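Nollar House Notes
Rooms Closets Laundry Repairs Gallery Contact

Closets > Outerwear > Gallery > Putting the winter coats away

Putting the winter coats away

By Xiomara Achterberg

The coats in our house come out of the hall closet in April and go up to the attic shelf until October. There are 14 of them, counting the two that belong to my brother and have stayed here since he moved. The work takes most of a Monday, plus drying time for anything washed. I do it in the spare bedroom, where the bed is the right height for laying a coat flat and looking it over.

This page goes through the coats in the order they were done, with a line or two on each and more where a coat needed it. The general notes on bags and shelves are at the end.

Before starting

Empty every pocket. This year the pockets gave up a library card, three single gloves, a folded receipt from Van Hecke and enough tissues to fill a sandwich bag. Inside pockets count too, and so does the small one on a sleeve if there is one.

Close the window if the pollen is bad. Put a clean cover on the bed.

Gray wool overcoat

Brushed with a stiff clothes brush, collar first, then downward from the shoulders. The lining has come away at the left armhole for a length of four inches. I pinned it and put it in the mending basket. It goes to the attic when the seam is closed, and not before, or it will be worn that way all next winter.

Navy peacoat

One button loose. Tightened with doubled thread and a small flat button behind it on the inside. Brushed, aired on the back porch for an afternoon, hung on a wide hanger.

Two rain shells, green and black

These stay in the hall closet year round, but I check them at the same time. The green one no longer sheds water at the shoulders. Washed on cold with Hemano liquid, rinsed twice, and treated again with the spray. The black one only needed its cuffs wiped.

Tan canvas work coat

Washed by itself. It leaves grit in the drum every year, so I run an empty rinse afterward. The corduroy collar is worn smooth along the fold and I have decided to leave it alone.

Magenta puffer jacket

The brightest coat in the house and the one that takes the longest. The shell is glossy nylon, stitched into quilted panels, with down inside. I spread it out on the bed and go over it panel by panel, starting with the lower front and the hem, where a coat rubs against car doors and shopping carts. After that come the cuffs, the inside of the collar and the edge of the hood. 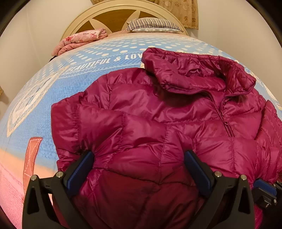
The magenta puffer spread out on the light blue bedspread, hood turned up and the front zipper partly open.

The lower front panels have a few faint darker marks. I dab marks like these with a damp cloth and one drop of Hemano before the whole jacket is washed, working from the outside of the spot toward the middle. Scrubbing dulls the shine on this kind of nylon. I did that to a blue jacket years ago and there was a flat patch on the pocket for as long as we owned it.

For the wash itself, the zipper gets closed all the way and the jacket is turned inside out. Cold water, gentle cycle, an extra rinse. It comes out looking ruined, with the down in wet lumps at the bottom of each panel. Then it goes in the dryer on low with two clean tennis balls, and I take it out every half hour to break up the lumps by hand. After the dryer it lies flat for 48 hours, turned over at breakfast and at bedtime. If a panel still feels cool or heavy when I squeeze it, it isn't dry, and it gets another day.

The jacket is stored loose in a cotton bag. I used to press it into a vacuum bag to save space and it took until Christmas to fill out again.

Child's red snowsuit

Outgrown. Washed, dried and set aside for my niece's youngest. The mittens are still clipped to the sleeves, both of them, after three winters.

Brown sheepskin jacket

No washing at home. Suede brush on the outside, in one direction. The cuffs were dark, so this one went to Van Hecke on Mill Street with ticket 3612, and they said two weeks. I wrote the ticket number on the inside of the closet door, as I do every year, below last year's.

Long black down coat

Same treatment as the magenta jacket, but it will not fit in our machine with any room to spare. I take it to the laundromat and use one of the big front loaders. Allow a whole evening for the drying and bring quarters.

Quilted vest, olive

Washed with the lighter things. One snap has pulled out of its backing. It still closes with the other four, so it was put away as it is.

Fleece jackets, three

Inside out, cold, no softener. Hung on the line. The gray one has pilled under the arms, and I went over it with the shaver for ten minutes while listening to the radio. They fold flat and take up half a shelf together.

My brother's ski jacket and parka

The ski jacket had a lift pass still wired to the zipper pull. I cut it off and put it in an envelope for him. The parka has a trim on the hood that comes off with buttons. It was shaken outside and stored in its own paper bag with the name on it.

Bags and hangers

Wool coats hang in zippered cloth bags. The bags are from Grollent, bought as a set of six, and they have held up except for one zipper pull that is now a paper clip. Anything filled with down goes in a loose cotton bag and lies on the shelf with nothing on top of it. Plastic covers from the cleaner come off the day the coat gets home.

Wide wooden hangers are worth having for the heavy coats. The thin wire ones leave a bump at each shoulder, and on the peacoat that bump took a lot of steam to get out.

Cedar

I use cedar blocks, one per bag and two on each shelf. They are sanded lightly in spring to bring the smell back. A box of 100 small cedar rings from the Grollent catalog turned out to be far more than one household needs, so half of them went to my neighbor. Wool has to be clean before the cedar goes in. Blocks will not do anything for a coat that is put away with soup on the lapel.

The attic shelf

The shelf is on the north side, away from the chimney. In July it is about 15 degrees cooler there than by the front window. I wipe it down with a dry cloth and lay an old sheet along it. Coats go up in the reverse order from how they are needed, with the heaviest at the back. A list is taped to the end of the shelf saying what is in each bag. Without the list I open all of them in October looking for one.

Left to do

Lining on the gray overcoat
Pick up the sheepskin, ticket on the closet door
Second pair of tennis balls (the dog has one)
Ask about the snap on the olive vest

Reader notes on earlier coat pages asked about storing down in a cellar. Ours is too damp for it, and I wouldn't try it without something to keep the air dry. A shelf in a bedroom closet does just as well as an attic if you have the room. Someone else asked how often to wash a puffer jacket. I wash ours once a year, at the end of the season, and wipe off spots in between.

More in Closets
Boots and shoes: cleaning out the hall bench
Wool sweaters, folded or rolled
Replacing a zipper pull with what is in the drawer
Scarves, hats and the glove box
Bedspreads and blankets for the spare room
What we keep in the mending basket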